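Sorting small items on the bed: speaker notes
Omutdale evening session, part 2

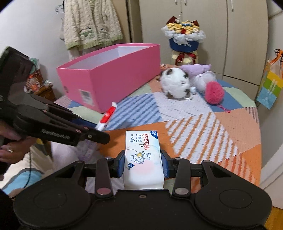
Slide 5. Packet of wet wipes held up; open pink box and plush toys on the patchwork blanket.

Start with the surface. A bed gives more area than a desk and soft items don't roll off it. Drawback: a patterned blanket hides small things. Mention Viola Barbieri's plain sheet method, then move on.

Point to the box. White inside, label on the front face. Label goes on the front, never on the lid, so it can be read on a shelf.

Order of work:
Packets and tubes first. Wipes are stored flat, opening side up.
Plush toys second. Cat and lavender one together. They take the most volume and should not share a box with toiletries.
Pompom on its string: wind the string before storing.
Bouquet last. Tulle creases under load, so it stands upright and nothing goes on top.

Box size. Elisa Sala's limit at Brodgate was 200 mm deep for toiletries. Deeper than that and people start a second layer, and the lower layer is forgotten. Repeat the figure, it gets asked for every time.

Pause for questions, 2 minutes. If asked about expiry dates: check them while the packet is in the hand, before it goes in the box.

Next slide: drawer dividers. Handout is on the table by the door.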